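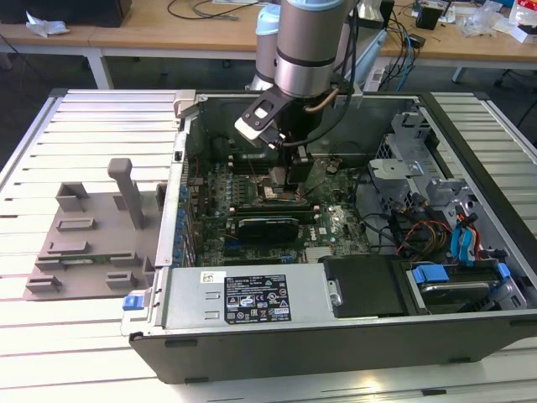
Frequently asked questions: disposal and reuse of office computers

These questions and answers apply to businesses, schools, surgeries and public offices using the Holtside Computer Reuse Service. Residents with household equipment should use the Drusberg recycling centre, which has its own opening times and its own rules on vehicle access.

Last updated 12/15/25

Who may use the service?

Any organisation with premises in Holtside, Drusberg or Brirkov may register. Sole traders may register if they can provide a business address. Organisations outside the area are considered where they share a lease or an IT contract with a registered organisation.

What equipment is accepted?

Desktop computers, laptops, small servers, flat monitors, keyboards, mice, docking stations and network switches are accepted. Loose parts such as memory, drives and processors are accepted if they are bagged and labelled.

What equipment is not accepted?

We do not accept televisions, glass tube monitors, photocopiers, floor-standing printers, toner, uninterruptible power supplies or batteries that have been removed from a device. Laptops with a swollen battery must not be placed in a collection cage. Please telephone the service desk before moving them.

Does the equipment have to work?

No. Equipment may be sent in any condition, provided that it is dry, free from broken glass and safe to lift. A note of known faults is helpful but is not required. Equipment that has been in a flood or fire must be declared on the booking form, even if it has been cleaned.

How is a collection booked?

Collections are booked on form CR2, which must reach us at least 8 working days before the preferred date. The form asks for the number of items of each type, the floor on which they are kept, and whether there is a lift. Please give the name of a person who will be on site to sign the transfer note. The driver cannot leave with equipment if the note is unsigned.

Is there a minimum number of items?

The minimum for a free collection is 34 items. A computer and its keyboard, mouse and power cable count as one item. A monitor counts separately. Smaller amounts may be delivered to the Zupan Road depot by appointment, or collected for a charge.

May two organisations combine their equipment?

Yes, if both are registered and the equipment is kept at one address. Each organisation must complete its own asset list and sign its own transfer note. Combined lists cannot be processed, as ownership passes to the service separately for each organisation.

How should the equipment be packed?

Desktop computers should be stacked upright in the cages provided, with side panels fitted and cables removed. Laptops should be placed in the lidded trays. Monitors should be placed face to face with card between them. Boxes must not be sealed with strapping. Please do not write on the equipment itself; use the adhesive labels sent with your booking confirmation.

How is data removed?

Every drive is removed from its machine on arrival and recorded by serial number against the transfer note. Drives which are suitable for further use are overwritten and the result is checked. All other drives are shredded on the premises. No drive leaves the depot until one of these steps has been completed.

Organisations may remove drives before collection if they wish. In that case, please tick box 6 on the form so that missing drives are not reported as a discrepancy. 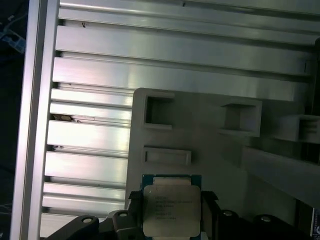

Drives are the most common source of enquiries, but other parts can also hold information. Network switches may keep passwords and address details, and some laptops have storage fixed to the main board. These items are reset or destroyed under the same procedure and appear on the same certificate.

Will a certificate be provided?

A certificate of data removal is sent by email when all drives on a transfer note have been processed. It lists the serial number of each drive, the method used and the date of completion. Certificates are kept by the service for six years. A replacement copy can be requested from the service desk and is free of charge.

What about passwords and user accounts?

Passwords set at start-up should be removed before collection. Laptops and tablets that are tied to a company account must be released from it by the organisation's own IT staff. A device which remains locked after two reminders will be broken down for materials, and any rebate for it is lost.

Should asset tags be removed?

This is not necessary. Tags and engraved marks are removed at the depot. If your insurer or auditor requires the tags to be returned, please say so on the form.

What happens to equipment that can be used again?

Working machines are cleaned, tested and graded. Grade A and B machines are offered first to schools and community learning centres in the three areas, and then to registered charities. Grade C machines are used for parts.

What happens to the rest?

Machines that cannot be used again are separated into cases, boards, cables and power supplies, and sent to licensed processors. The organisation may request a summary of weights by material.

Is any payment made for equipment?

A rebate may be paid on laptops and servers of recent manufacture. The rate is set each October and applies for the following twelve months. Rebates are not paid on monitors, accessories or desktop computers in grade C.

What are the charges?

There is no charge for a collection which meets the minimum. Collections below the minimum are charged at £420 including the transfer note and certificate. Cancellations made less than two working days before the booked date may also be charged.

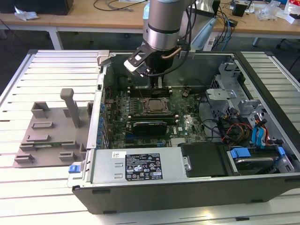 Invoices are issued at the end of the month in which the collection took place. Public bodies that require a purchase order number to be shown should enter it on form CR2. We are unable to reissue an invoice solely to add a number at a later date.

Is equipment insured in transit?

Equipment is insured from the time the transfer note is signed. Cover is limited to £2000 for each collection. Organisations sending equipment of higher value should arrange their own cover or ask for the load to be divided.

May we have an item returned?

Requests for return must be made in writing within three working days of collection. We will try to find the item but cannot promise that it will be complete, and drives that have been overwritten cannot be restored.

May we visit the depot?

Visits for audit purposes are welcome and should be arranged with Costel Radulović, Depot Manager. Visitors must wear closed shoes and sign in at reception. Photography in the drive store is not permitted.

How can we apply to receive equipment?

Schools, learning centres and charities should complete form CR5. Applications are considered in the order in which they arrive, and equipment is supplied without software licences unless otherwise agreed.

How do we make a complaint?

Complaints should be sent in writing to Ilir Softić, Head of Service, at the Zupan Road address, quoting the transfer note number. A written reply will be sent within 15 working days. If you remain dissatisfied, the reply will explain how to ask for a review.

Related documents: Form CR2 (collection request); Form CR5 (application to receive equipment); Terms of transfer; Packing guide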